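Votance (manipulation method)

Votance is a method for training two-arm robots to handle thin, flat objects held in sleeves, pockets and card holders. It was described by Svatopluk Hubáček and Anežka Procházka in a technical report dated 2022-07-16 and was developed at the Hrnčiar laboratory. The method belongs to the family of imitation learning techniques, in which a control policy is fitted to recorded human demonstrations.

Background

Thin objects are hard for parallel grippers. A card lying against a backing offers almost no edge to grasp, and clear plastic gives weak visual cues. Earlier work at the laboratory, known as Brustby, relied on a fixed overhead camera and lost track of the card edge whenever a finger passed over it.
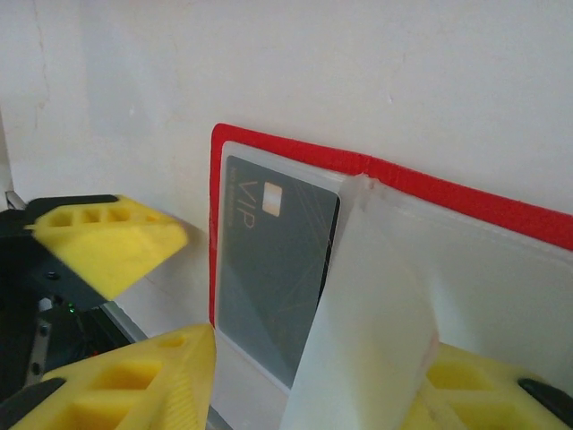 Votance moves the main viewpoint to the wrist and divides each task into 3 phases: opening, contact and transfer. One arm holds the sleeve or flap steady while the other approaches the card. A single policy controls both arms, but the training loss is weighted by phase, with the contact phase given the greatest weight. Phase labels are assigned automatically from gripper width and arm speed.

Results

The original training set contained 295 demonstrations covering 6 holder designs. The authors reported that phase weighting reduced failed grasps compared with the same policy trained without it. Most remaining failures occurred during opening — typically when the flap slipped back over the card before the second arm arrived.

Limitations

The method assumes that the holder is fixed in place. Loose sleeves were not tested in the first report. A revised version, released in November under the name Plirix, added two holder designs and replaced the automatic phase labels with learned ones.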